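Trip Reports > Buildings > Flooring

Costigan flooring plant and showroom offices, visit report

Reading time: 4 min

The Costigan plant opens its production hall to outside visitors twice a year, in January and in August. I attended the January session on Tuesday, January 21, 2025, as part of a comparison of wood-look floor coverings for office refits. The tour covered the press hall, the conditioning store, the test room and the office wing.

Press hall. Two lines were running. Line A makes an 8 mm click board sold as Grostus; line B makes a thinner glue-down product, Prasine. Both use printed decor paper under a clear wear layer. The decor paper arrives on reels and is impregnated off site. Registration between print and surface texture is checked by eye at the line exit, under a low-angle lamp. Boards with visible drift are pulled and sold as seconds without the product name. I asked for the tolerance and was told it is set per decor and not published.

Noise in the hall was high enough that the guide used headsets. Two of the headsets failed, so the section on saw blade changes was mostly lost on my half of the group.

Conditioning store. Pressed boards rest flat for five days before they are profiled. The store holds 669 pallets when full. Temperature and humidity are logged at each aisle end. The guide attributed most of the plant's past complaints to boards that were profiled too early and then cupped after laying. The same applies at the customer's end: packs should be stored flat in the room of use, unopened, and not against an outside wall. Many installers skip this step in winter.

Test room. Three rigs were demonstrated:

- Castor chair test, with a weighted chair base turning on a laid panel.
- Locking strength, with two clicked boards pulled apart in a tensile frame.
- Edge swell, with a joint held under standing water and measured with a dial gauge.

The edge swell panel on display was a Grostus sample and had been prepared before we arrived. I would have preferred to see the zero reading taken. The results sheet was passed around but could not be copied.

Office wing. The offices were relaid after the last refit, with Kikholm as contractor. More than 800 square meters were laid, all floating, over a 2 mm underlay on the original screed. Expansion gaps at the perimeter are covered by a flat skirting. Doorways have a T-profile wherever the run exceeds 18 m, and the guide pointed out one doorway where it had been left out and added later. The replacement profile does not match the others in color.

Underfoot the floor is quiet in the small rooms and noticeably hollow in the long corridor. Repeat of the printed pattern is easy to spot in the corridor once two identical knots have been found. In a furnished room it is much less obvious. Joints near the windows were tight. A desk area by the copier showed slight whitening along the short edges, which the guide put down to wet mopping.

Points to follow up: price of Prasine in small lots, lead time on matching profiles, and whether the castor test is run with hard or soft wheels. Visitor parking is at the north gate. The signs for it face the wrong way if you come from the ring road.

Contact the editor | Copyright 2025, all rights reserved | Back to top
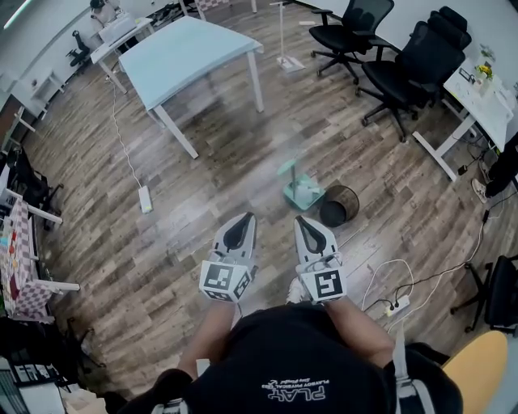

Wood-look flooring in an office room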